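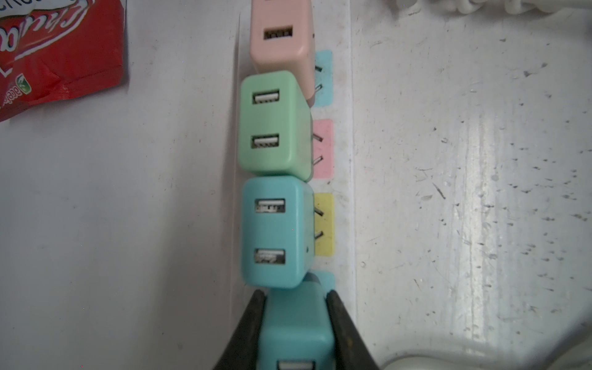 七月去骑了Nisitz河谷线,回来以后一直有人在留言里问我值不值得去。我先把结论放这儿:路可以骑,宣传别信,电助力自行车的续航数字更别信。下面写得比较碎,想到哪儿写到哪儿。

起因是我在旅行论坛上看到一张推荐图,说Nisitz到Ağca全长114公里,“全程沿河,老少皆宜,租一辆电助力车即可轻松完成”。我对“轻松”两个字一向过敏。写这种句子的人,要么天天骑车,要么根本没骑过。可是机票已经买了,膝盖又是老样子,最后还是租了电车,打算分两天骑完,中间在Udier住一晚。

租车的公司叫Skastance,门面在Nisitz火车站对面,车倒是新的,轮胎也好。押金100欧,刷卡预授权,退得还算快,这一点我不挑毛病。我要挑的是他们挂在墙上的续航表。表上写着“经济模式下单块电池可完成全线”。我问店员,这个数据是多重的人、带多少行李、什么风向测出来的。店员说是厂家给的。我又问,有没有客人真的一块电池骑到Ağca。他想了想说,应该有吧。

应该有吧。我当时就加钱要了一只备用充电器,很沉,塞在驮包底下,后面两天没有一刻不觉得它硌着我的车架。不过事后看,多花的钱里数它最不冤。

先说路。出城那段确实舒服,柏油铺得平,河在左手边,树荫很足,早上骑过去甚至有点凉。官方把整条线分成绿、蓝、红三种难度,第一段是绿色,我没有意见。问题出在第二段,同样标绿色,却有一截在采石场后面绕上去再绕下来,路面是碎石,坡陡到前面一家人全下来推车。我后来对照地图看,平均坡度确实不高,因为上坡和下坡一抵消,什么都不剩了。用平均坡度来定难度,跟用平均水深来决定能不能过河是一个思路。

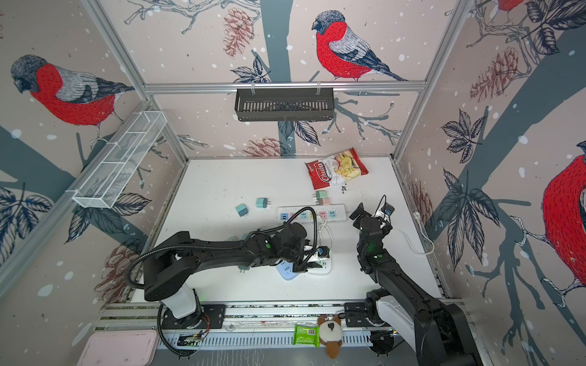
采石场之后又回到河边,有一座新修的木桥,桥头立着介绍牌,说修桥花了多久、哪几个镇出的钱。我对介绍牌没什么耐心,但在那儿歇了一阵,正好看电量。出发时满格,到木桥已经少了一大截,而我一路都老老实实开着经济模式,只有爬采石场那段换过高档。续航表要是准的,我这会儿应该连三分之一都没用掉。

有人会说,那是你不会骑,踏频太低,起步太猛。也许吧。可是“老少皆宜”这四个字本来就是说给不会骑的人听的。总不能广告里欢迎新手,出了问题又嫌新手踏频不对。

再说沿途的“充电驿站”。宣传册上印了一串闪电标志,密密麻麻,看着让人放心。我一个一个留意过去,情况如下,供参考。

木桥边上的那个,柜子在,锁着,上面贴了张纸让打电话。我打了,没有人接。

下一个在露营地,插座能用,但只给住客用。前台态度很好,说买杯咖啡就可以让我插一会儿。咖啡很难喝,我喝完了。

再往后一个设在教堂广场,专用接口,和我租的车不匹配。旁边倒是有给手机用的小口,有个年轻人坐在地上给手机充电,看上去也不是骑车来的。

进Udier之前还有一个,我没找到。地图上的标志落在一块玉米地里,我绕了两圈,放弃了。

所以册子上那些闪电,真正能让一个过路骑车人把电池充上的,我一个也没碰到(露营地那个要算的话,也得算咖啡的)。我不怀疑当初规划的人是好心,但是印册子容易,后面找人维护就没有那么容易了。 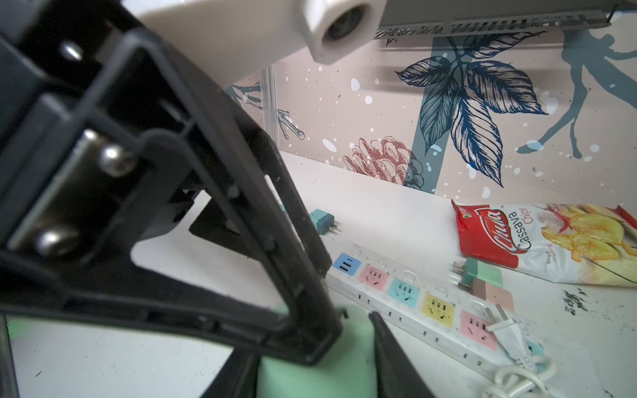 Udier那晚住的是一家挂着“骑行友好”牌子的旅馆。这种牌子现在到处都是,我每次都会问一句友好在哪里。老板娘领我去看车库:有顶棚,有铁架,门能锁,墙边有水管可以冲车。说实话比我预期的好。她还主动讲电池可以拿进楼里充,不收钱。我心里的分数刚往上提,就看到走廊里贴着的规定,车库晚上10点锁门,早上等早餐开始了才开。对于想趁凉快早走的人,这就有点尴尬了。我问能不能提前把车推出来,她说可以,把车放院子里就行,院子没有锁。友好的部分和上锁的部分,只能选一样。

认证机构的网站我也翻了。申请条件里有一条是允许骑行者只住一晚,有一条是提供简单维修工具。维修工具我借过,一把打气筒,气嘴是坏的。牌子上没有年份,也看不出最近有没有人来复查过。我写信去问多久查一次,收到自动回复,说会在24小时内答复。到我写这篇的时候还没收到第二封。

不过晚饭很好吃,河鱼,配酸奶油和土豆,我愿意为这顿饭再去一趟Udier。

第二天往Ağca走,风从正面来。河谷里下午起风,本地人都知道,宣传册一个字没提。册子建议的时间安排是上午参观Udier的老磨坊,午饭以后再出发,等于把人准时送进风里。我照着做了,怪我自己。磨坊关着门整修,隔着栅栏看了看水轮,没有转。

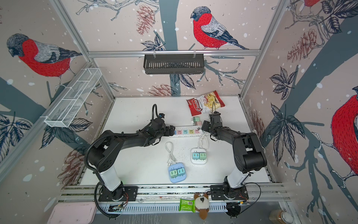 宣传册上的风景照也是同一种毛病。封面那段河湾开满了花,水又满又蓝,我七月路过,水退得露出石头,花早没了,岸边停着挖掘机。照片本身大概没有作假,只是挑了一年里最好看的那一个早晨,然后让它永远挂在那儿,跟墙纸上的红胸灰雀一样,哪个月去看都蹲在枝头,四周飘着白点子当雪。我能理解旅游部门要挑好看的,可如果一条路线只在某几个星期长成那个样子,起码在图下面写个月份。写个月份不费多少墨。

风里骑到离Ağca还有一段的时候,电池彻底没了。没有电的电助力车是什么感觉,骑过的人都懂,像拖着一个不肯走路的小孩。我在一家修农机的铺子门口停下来,拿出那只硌了我两天的充电器,比划着问能不能插一会儿。铺子里的人指了指墙上的插座,给我搬了把塑料椅子,接着干自己的活。整条线上最管用的充电驿站就是这里,没有闪电标志。

有读者会问,那普通自行车呢?我觉得腿脚好的话反而省心。车轻,采石场那段推上去也不费劲,不用成天盯着那几格电。要是和我一样膝盖不行,又非去不可,我的建议是:租车时多要一块电池,别只要充电器;起风之前赶完下午的路;住宿直接打电话问车库几点锁门、充电在哪儿,别看牌子;坡度看剖面图,别看颜色。

还有,Ağca终点的那枚纪念章可以不盖。盖章处在游客中心里面,要先填一份满意度问卷,问卷的最低一档是“基本满意”。我在旁边空白处写了几行,工作人员收过去,没看,给我盖了章。

还车可以在Ağca异地还,Skastance在那边有个合作网点,在超市后面的停车场,下午六点关门,地图上标的位置偏了一条街,照着超市的招牌找更快。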